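This report covers the second half of our year project at Stumthorpe, the half that had far more to do with catalogues and spreadsheets than we had expected when we signed up for it. The first half, on the software, was handed in before December and we refer back to it only where we have to. What follows is our plan for buying the equipment for a real shoe-tidying rig, how we arrived at it using the simulated hallway, and what we would ask the department to spend.

## Background

The task is an easy one to describe. Shoes have been left about on a hallway floor, and a robot with two arms has to pick them up and put them away in a low open cabinet. We chose it because all of us have lived in shared houses and because it looked, on the first afternoon, like a nice gentle problem. (It has been a lovely problem, but we would no longer call it gentle!)

The equipment allowance for our group is £1,404, which is a slightly odd sum because it includes what was left over from the group before us. It won't buy a robot, and it was never meant to. The department already has an arrangement to borrow a two-armed machine for a block of weeks each year, and our allowance has to pay for everything around it: the computer that runs it, the fingers for the grippers, the furniture, the shoes, and whatever we break. So we needed to know quite early on which of those things mattered, and the simulated hallway was by far the cheapest way of finding out.

## What we looked at first

We started with the fingers, partly because Zetar, whose catalogue we were given, sells them in several shapes and we honestly couldn't tell from the drawings which would suit a shoe. In the simulator we could swap one shape for another between runs and it cost us nothing but the time to load it. We spent a good many evenings looking at very close views, where a black finger comes up beside something brown and rough on a wooden surface and you are trying to judge whether it has enough room to close.

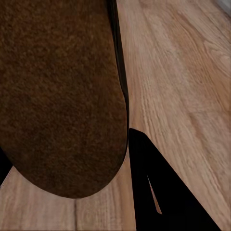
How much of the allowance should go on gripper fingers? We settled on £200, enough for a working set and a spare set in the same shape, and we would rather cut something else than lose the spares.

We had quite a long discussion about whether the fingers should be bought at all or printed in the workshop. Printing is cheaper for each piece, and two of us were very keen on it, but the workshop queue before the summer is long and the material they keep in stock is rather slippery. In the end we put bought fingers in the plan and left printed pads as something to try on top of them, using scraps. If the pads work well, next year's group could save a little there.

One thing we got wrong is worth recording. Our first spreadsheet had a line for special wide fingers for boots. When we went back through our runs we found we had never once put a boot in the hallway, and the line had got in purely because the catalogue had a nice picture. We took it out.

## One arm or two

The loan agreement lets us ask for the machine with one arm fitted or with both. Asking for both doesn't change what we pay for the loan, but it does change what we need to buy, because a second gripper means a second lot of fingers, more cabling and a larger safety mat. We therefore had to decide whether the second arm earned its keep.

For single sandals and slippers it hardly mattered. For pairs it mattered a great deal, and we found that when each hand could bring a shoe to the cabinet the base had to travel much less. Travelling was where most of our failed runs went wrong, usually at the corner where the wall sticks out. The other benefit, which we hadn't thought of at all, was with mismatched shoes. A brown leather lace-up and a white trainer want quite different grips, and with two hands the planner could leave each one set up for its own shoe as far as the shelves. 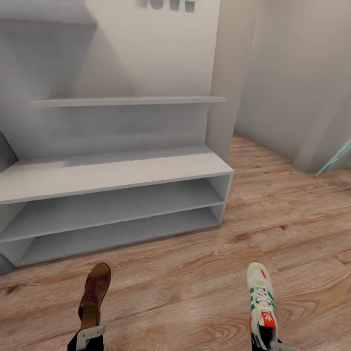

## The cabinet and the rest of the furniture

The simulated cabinet is a low white one with open compartments, and our first thought was to buy the nearest match we could find new. Hnatiuk, the second-hand office furniture place out by the ring road, turned out to be a much better idea. They will sell us a plain open cabinet and deliver it, and they don't mind if we want the back panel off.

Here is what we looked for, in the order that we ended up caring about it:

- **Open fronts.** Doors would be a whole project of their own and we would like to leave them for somebody else.
- **Compartment height.** The hand has to fit in above the shoe, so a compartment which is comfortable for a person's hand may well be too tight.
- **A pale, plain finish.** We trained with white furniture and would like to begin with something similar before we make life harder.
- **Weight.** A light cabinet slides when it is bumped. We have allowed for brackets so that it can be fixed to the wall.

We have also put in a tall mirror, and we expect to be asked about that line, so we will explain it properly. The simulated hallway has a freestanding one with a rounded top leaning on the right-hand wall, and it gave us more trouble than any other piece of furniture. Our software kept finding a trainer in it. A reflected shoe on a reflected floor looks, to the part of the program that finds shoes, very like one more shoe to be put away, and we had runs where the robot set off quite cheerfully towards the glass. Real hallways have mirrors in them, so we feel we should test with one, but we have specified an acrylic mirror in place of glass and it must be fixed at the top and bottom.
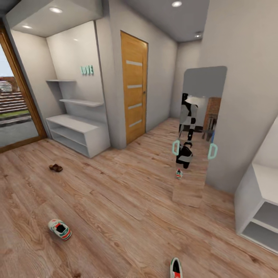
*Figure 3. Hallway view from the simulator, shoes on the floor and the robot reflected in the mirror.*

The floor is the item we went back and forth over the most. Every one of our runs had a wood-grain floor, and the lab at Stumthorpe has grey carpet tiles. A brown sandal on brown planks is hard to pick out, and it would be a pity to make things easier for ourselves by accident. We have therefore planned for click-together laminate laid loose over the tiles, in a strip the width of the hallway. Damimico do a discontinued line at a good price, and since the strip can be lifted and stacked afterwards the department will be able to use it again.

## The computer

The largest single item is a reconditioned workstation at £700. We know that is half the money, near enough, and we did try hard to avoid it. We tried running the shoe finder on a laptop borrowed from one of our own group, and it managed, but slowly enough that the arms had to wait between looking and moving. In the simulator waiting does no harm, as the clock waits too. On a real floor it makes every run longer, and the loan weeks are short.

We asked ourselves whether we could rent time on a bigger machine elsewhere instead. The lab's wireless drops out several times a day, and we didn't like the thought of a robot arm holding a shoe while it waits for the connection to come back.

## Space to work in

Our other big worry was room for the elbows. The hallway is narrow, and with both arms reaching forward over the floor there is a wall close by on one side and open shelves on the other. We measured the clearances from views looking down past the arms, and then built the same strip in masking tape on the lab floor to see whether we could walk through it with our own arms held out. It looked very silly, but it was useful, and it persuaded us to ask for the long bay by the window and not the square one next to the store.

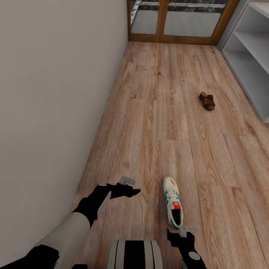

*Figure 4. Both grippers in the narrow part of the room, the right one at the heel of the white trainer.*

The long bay also lets us keep a clear strip behind the robot for the person with the stop button. The safety mat goes there, and the cable run goes along the wall so that it doesn't cross the mat. We have priced the cable covers from the ordinary stores list.

## What we propose to spend

The workstation and the fingers are fixed in our plan, at the figures given above. The remaining money covers the cabinet, acrylic mirror, laminate, mat, cabling and shoes, with whatever is left held back for breakages. We haven't set firm figures for the furniture because second-hand stock changes from one week to the next, and we would ask for permission to buy up to the total without coming back for each piece.

Shoes come out of the charity shop tin. We would like odd ones as well as pairs, a few with long laces, and at least one pair of soft slippers, as our simulated runs were weak on anything that folds when it is squeezed.

Orders should go in this sequence: workstation first, then fingers, then furniture, with the laminate left until the bay has been confirmed. The Zetar lead time is the one we can't do anything about, and if the fingers are late we can still use the first loan week for the cameras and the driving. We have written out the settings for each simulated run in the shared folder, under the same names as the rows in the spreadsheet, and the quotation from Hnatiuk is in there too.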